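Plier un maillot de foot floqué sans l'abîmer (et ce que je pense des « méthodes miracles »)

Mis à jour le 8 janvier 2024

On lit partout qu'un maillot se plie en deux secondes, avec un pincement magique à l'épaule. J'ai essayé. Sur un tee-shirt en coton, passe encore. Sur un maillot synthétique, le tissu glisse, les manches repartent de leur côté et le flocage finit cassé en deux. Je me méfie aussi des planches à plier en plastique : la Farden que j'ai gardée tout un mois de novembre est trop étroite pour une taille adulte, et je n'ai pas gagné une minute.

Ce qu'il vous faut
Une surface plane et propre (table, lit ferme, sol balayé)
Une feuille de papier de soie par maillot
Une boîte ou un tiroir assez large

Les étapes

1. Vérifiez que le maillot est bien sec, surtout au col et sous les bras. Les sprays « défroissants » du genre Poltton, je n'en vois pas l'intérêt sur du polyester.

2. Prenez-le par les deux épaules, soulevez-le et secouez-le un bon coup. Si vous le tenez trop lâche, il pend en hamac et les plis reviennent aussitôt. Écartez les mains jusqu'à ce que le haut soit tendu, sans tirer sur le col.

3. Posez-le face contre la table, le flocage principal du dos vers vous. Lissez du centre vers les côtés avec le plat de la main.

4. Placez le papier de soie sur le flocage. Certains jurent que ça ne sert à rien. Peut-être, mais j'ai un numéro 7 qui a collé sur lui-même un été, et je n'ai pas retenté l'expérience.

5. Rabattez un côté vers le milieu, manche comprise, puis ramenez la manche le long du corps. Faites pareil de l'autre côté.

6. Repliez le bas sur un tiers, puis encore une fois, en évitant que le pli tombe en plein sur les chiffres. S'il tombe dessus, décalez de 2 cm. Les tutoriels qui vous donnent une mesure universelle n'ont visiblement jamais plié un 13 ans et un XL le même jour.

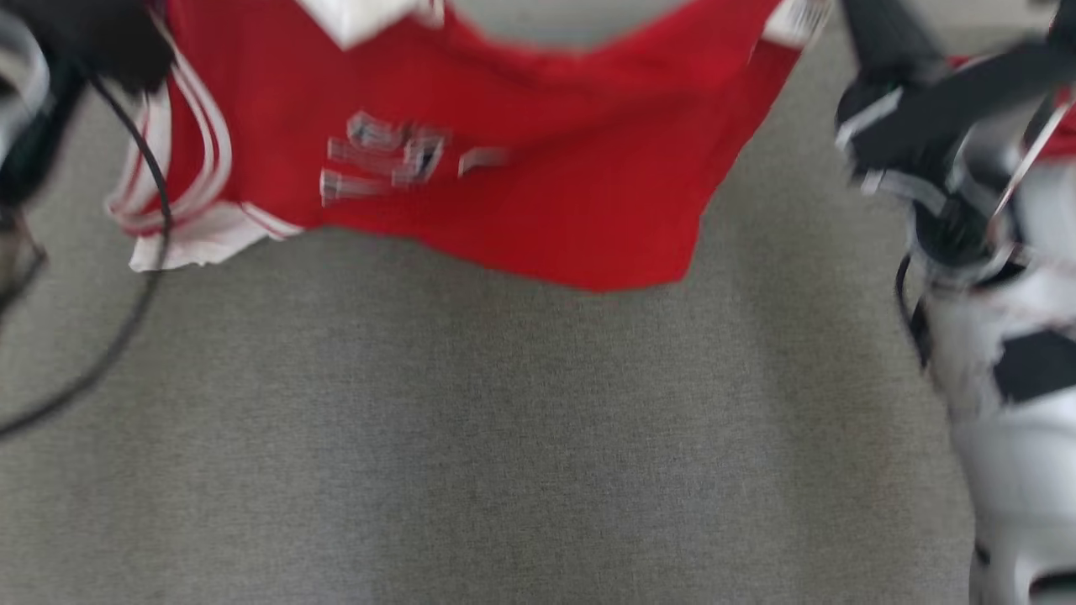 Maillot rouge à col blanc soulevé au-dessus du sol : le tissu s'affaisse au milieu et le bas retombe en arrondi.

Et rouler plutôt que plier ?

Pour un sac de sport, oui. Pour ranger plusieurs mois, je n'y crois pas : le roulé serré marque autant que le pli, et on ne voit plus quel maillot est lequel. Dans le tiroir, je les range debout, par couleur, et je m'arrête à 8 par rangée. Au-delà, il faut forcer pour en sortir un et tout est à refaire.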